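Home | Shows | Schedule | Store | Contact

This site uses cookies. By continuing to browse you agree to their use.

Jerel Season One Box Set
Posted 2/27/18 by Amna Virk

The first season of Jerel, the Vuneo comedy about a family restaurant and the people who keep trying to buy it, is now available as a box set. All 27 episodes are included, in the order they aired, with the original opening titles.

Asif Ansari plays Jerel, who takes over the kitchen from his aunt in the pilot and spends most of the season trying to give it back. Sobia Dhanial is the aunt. Noman Janjua joins in the second half as a food critic with a grudge, and he stays through the finale.

What you get

The set comes on 4 discs in a hard slipcase, with a printed episode guide. Picture is widescreen and sound is stereo. English subtitles are on every episode. The discs play in the United States and Canada only.

Extras include a commentary by Ansari and Dhanial on the pilot, a reel of outtakes, and the wedding episode in its longer version, which has not been shown on television. The songs are the same ones used in the broadcast - nothing has been swapped out. Writer Amna Swati also talks about the two-part finale and the ending she dropped from it.

A signed edition is limited to 300 copies. It has the same discs and the same case, plus a card signed by Ansari, Dhanial and Janjua. One per customer.

Fans of the sushi episode will find it on disc 3, with a separate commentary by Swati.

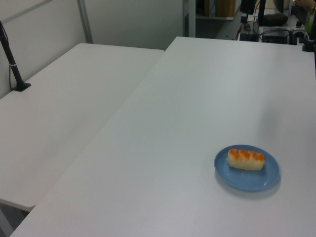 Sushi with an orange topping on a light-blue plate.

Ordering

Item number 395. Orders ship from the Grolard warehouse on weekdays. Signed copies go out in a separate package, so an order with both editions will arrive in two boxes. Unopened sets can be returned for a refund - opened sets can only be exchanged for the same title.

Season two is due on disc in July. It is not part of this set and can't be added to an order yet.

Sign up for the Vuneo newsletter to hear about new releases.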